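Chapter 7
Small Claims: Starting a Case

This site uses cookies to remember your reading place. Accept | Manage settings

A small claim begins with one form. The person who files it is the applicant, and the person or business it is filed against is the respondent. In this chapter we follow a dispute between Yung-ching Chu, who leased a unit in Kiddale, and her landlord, Lindqvist Holdings. She wanted her bond of $908 returned. Lindqvist kept it for cleaning.

Read the form through before you write on it. Use the respondent's full legal name, as it appears on the lease or invoice. A trading name alone may see the claim sent back at the counter. 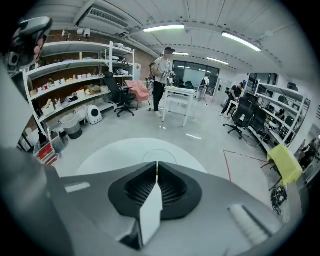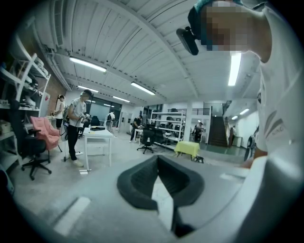 Figure 7.1 Workshop interior, two views.

Once the form is stamped, a copy must be served on the respondent. Service can be by hand or by registered mail. The respondent then has up to 35 days to reply. Keep the receipt, and write down the date and place of service on the same day.

Ms Chu filed in March and served the claim by mail. Her first form named "Lindqvist" and nothing more, and the registry returned it. We look at her corrected form in section 7.2, and at the landlord's reply in section 7.3.

Terms to know: applicant, respondent, registry, service, reply.

11 shares | 7 comments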